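4.2 The open day at Kamedau

Most of what we know about how strangers react to the system comes from one afternoon in December, when our lab took part in the Kamedau open day. I'll be frank that I hadn't planned it as a study. We had the Galodine controller running, we had a two-arm table, and the organizers wanted something people could watch without a long talk first. So I picked the brick task from Section 3 – take hold of a joined pair from both sides and pull it apart – and we ran it from lunch until the doors closed at 4 p.m.

We got 16 full runs in, far fewer than I'd hoped, mostly because folks kept stopping us to ask things (great questions, too!). Each run began with the grippers open and the bricks on the brown paper, as in Figure 6. I'd let people look at that for a bit before I pressed start. It was a handy moment to ask them which arm they thought would move first, and they had strong opinions.

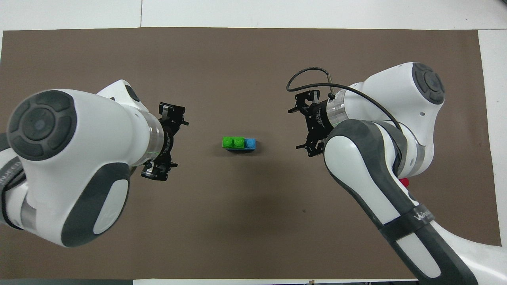
Figure 6. The brick task at the Kamedau open day. Both grippers are open and clear of the joined green and blue bricks.

What surprised me was how much visitors cared about the waiting. Galodine plans both arms together, so there is a pause before anything moves, and in the lab we'd stopped noticing it. The visitors sure noticed. Several asked if it was broken, and one kid told it to hurry up. After the first few runs I turned on the Helmy status tone, a soft beep that plays while the planner is working, and the "is it broken" questions pretty much dried up. I can't call that a result with so few runs, but we've left the tone on ever since.

The other thing people wanted was to set the bricks down themselves. We let them, as long as the arms were stopped and they kept to the paper. They put them in spots I'd never have tried, and a good number of those placements went into the Prindik set, which now holds 3,845 starting positions. The 50 held-out positions used in Section 5 were fixed before the open day, so none of the visitors' placements are among them.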